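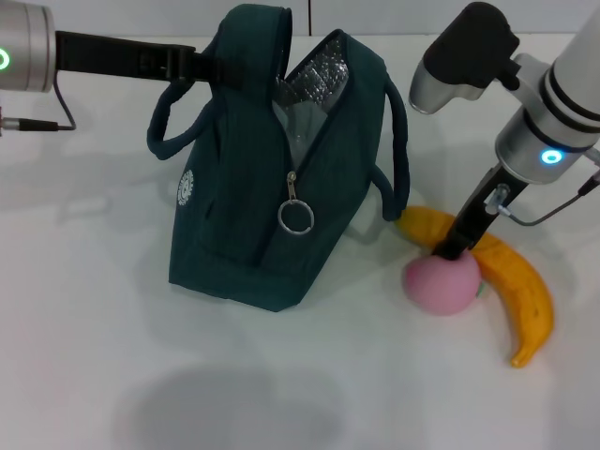 *The Coketti lunch bag in dark teal, zip partly open to show the quilted lining.*

We've carried the Coketti for a few summers now and it's still the one we pack for ourselves, so forgive us if we go on a bit! The silver foil lining is quilted, the two fabric handles are a good size for a hand or the crook of an elbow, and there's a round ring on the zipper pull, so you can find it without looking (handy when you're juggling keys and a coffee).

It stands up nicely on the bench while you fill it, and there's room for a sandwich, a drink and a couple of pieces of fruit. Wipe the lining out with a damp cloth and leave it open to air overnight.

**Colour:** dark teal
**Weight:** 179 g
**Price:** $20

New colours are due in August.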